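Search this site
Type and hit enter

Rivus Stone Sealer, the 7 month check-in

September 2019

OK so a bunch of you asked for an update on the Rivus sealer and I keep putting it off. Quick one then. Kids at practice, got an hour.

Background if you missed the first post. We have marble in the kitchen, I cook a lot, tomato and lemon all over the place. The old sealer (Omberg, the spray one) was giving me maybe a month before water stopped beading. Then rings. Then me on the floor of the hardware aisle reading labels.

Rivus costs more. Paid $73 for the kit – bottle, two cloths, a applicator pad, little gloves that fit no human hand. Bottle is plenty though. Did the whole kitchen plus the bathroom vanity and there's still a third left.

Putting it on. Clean the stone first, and let it dry overnight, seriously. Pour, spread, wait, wipe. Instructions say 5 minutes before you buff and that's about the only part of the leaflet I'd trust. Went longer on one section the first time and got a haze that took an afternoon and a sore shoulder to get off. Smell is strong for a day. Windows open.

How it's held up. Red wine, fine. Coffee, fine, even the cup that sat there all through a phone call. Olive oil used to leave a dark patch near the stove and now it wipes. Water still beads everywhere except by the sink, where I'm due for another coat.

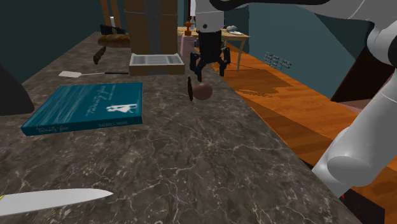

Grey-brown marble with fine white veins.

Color. Rivus says no change and on dark stone I'd say slight change. A touch deeper, mostly along the veins. I like it. My sister has pale stone and says hers looks the same as before, so go figure. Test a corner.

What it does NOT do: stop etching. Lemon juice will still dull polished marble, sealer or no sealer, that's acid on the stone and not a stain. I have two etch marks from December and they're staying. If a salesperson tells you otherwise walk away. Boateng makes a polishing powder for etches, haven't tried it, will report back when I do.

Gripes. The cap leaks if you store it sideways. Cloths shed lint on first use so wash them or use your own. And the refill only comes in the big size, wich is silly for a product you use so little of.

Versus Omberg: better, lasts way longer, harder to apply. Versus the Sakby wipes: not the same thing at all, the wipes are for touching up between coats and I do keep a tub under the sink.

Would buy again. Four stars, lose one for the cap and the gloves.

Comments

tilegrout411: Does it work on honed? Mine is honed and drinks up everything.

Reply from author: Used it on the vanity, that's honed. Needed two coats. Good so far

pantrymoth: Got the haze too!! More sealer on top for a minute then buff right away, came right off. Wish I'd known before I scrubed

K in Ohio: I gave up and got laminate lol

search results for "marble seal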